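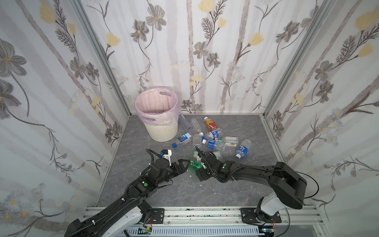
Bottle sorting bay, Thursday, start of session: lined bin at back left, empties on the floor.

Entry by M. Dumitrescu. Present: S. Matić, A. Georgiev (until 3 p.m.).

The purpose of the session was to settle the floor layout for the bottle clearing task. The bin remains at the back wall with a pink liner folded over the rim. Ten empties were laid out in no fixed order, labeled and unlabeled together, caps on where we had them. Mr. Matić asked that the pile be kept to the right of the bin and well clear of the opening.

The liner requires attention. The Skaltau bags are wide for this bin and the fold slides down on the front side. Two were refitted before lunch. Ms. Kneževič has requested a smaller size from Hodžić -- no reply as yet.

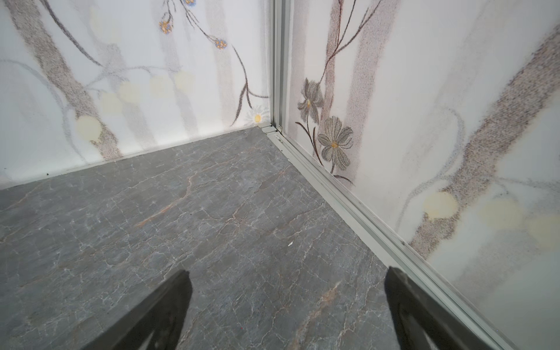
Corner of the bay, marbled floor and trim.

The floor panel is to be wiped before each layout, including the strip along the baseboard. Small white specks show clearly on the gray and should be picked up by hand. The wallpaper is not to be cleaned with anything damp until Kello confirms the finish.

Bottle stock was reviewed in the afternoon. Preference is to keep a mix of juice, water and soft drink bottles, with labels left on.

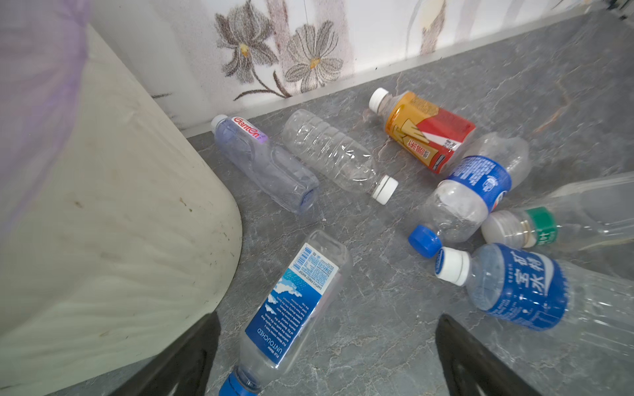
Crushed bottles were discussed at some length. Mr. Georgiev would retire any bottle that no longer rolls. I would keep them, as household empties seldom arrive in good shape. Agreed to keep them through September and review.

Outstanding: smaller liners; second crate for spare bottles; label for the storage shelf. Mr. Softić to be copied on the stock list.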